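About Larkix

Larkix makes it easy to borrow, learn and use hand-held grippers for recording everyday housework, and we love what we do. We started in Erbridge when Neville Sowerby got tired of hearing that a robot could stack boxes all day but couldn't fold a shirt. He built his first course around a basket of his own washing. It's still the one people ask for most.

We're a small outfit. Neville runs the training and Rianne Timmermans looks after the kits, the bookings and pretty much everything that plugs into anything. Between them they've put 24 kits on the road, and every one gets checked over on our bench before it goes out again.

What we offer

Our home tasks service is built around two-handed work. You hold a gripper in each hand and do the job the way you would at home - pinch a sleeve, bring it across, smooth it down, pick up the hem. The recordings then go to your own team to train whatever arm they're working with. Clothes are our favourite colour of headache! Knits stretch, lace catches the light, and no two tops land on a bed the same way.

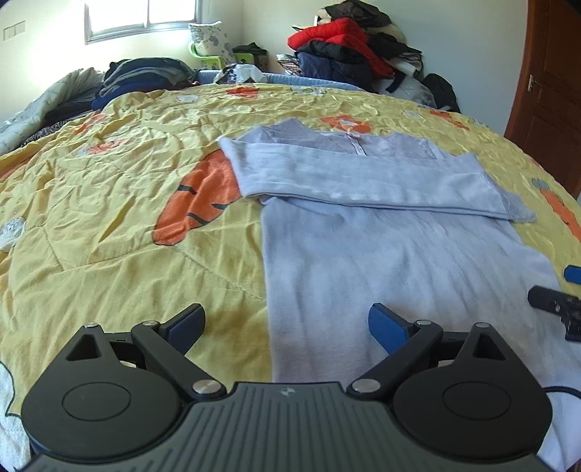
We like working in real homes as much as we can. A bench in a lab is handy for the first hour, but fabric behaves differently on a soft bed with a quilted cover, and people move differently in a room they know. So our trainers come to you. A standard visit covers 18 garments, picked from your own drawers, and we'll happily go around again if your hands are just getting the hang of it (most people's are, right about when the kettle goes on).

Each loan includes:
2 hand-held grippers
Cables and a carry case
A printed folding guide, written by Rianne
A practice session with Neville
Phone help during the loan

Who we work with

Our first big customer was Verhoeven, who asked for 200 folds of long-sleeved tops and nothing else. We learned a lot about sleeves that month. Since then we've helped student groups, small robot builders and the team at Larnar, who are keen on bedding and have us wrestling fitted sheets. We're still working out the best way to teach those, and we'd be glad of your ideas. 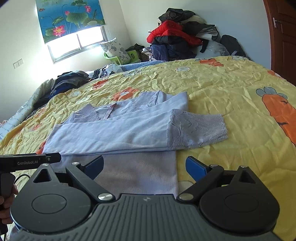 You don't need any background in robotics to join a session. Some of our neatest folders came to us from dry cleaning and theatre wardrobe, and they often spot things the engineers miss, like where a ribbed knit wants to crease. If you can fold a top with your own fingers, we can teach you to do it with a gripper. It feels clumsy at first. Give it a morning.

Come and try it

Our Erbridge workshop is open for visitors every Wednesday from 10 am. Bring a jumper, a tea towel or whatever is giving your team grief, and have a go with a pair of grippers before you book. Rianne can talk you through loan lengths and spare parts, and Neville will probably try to show you his way of doing collars.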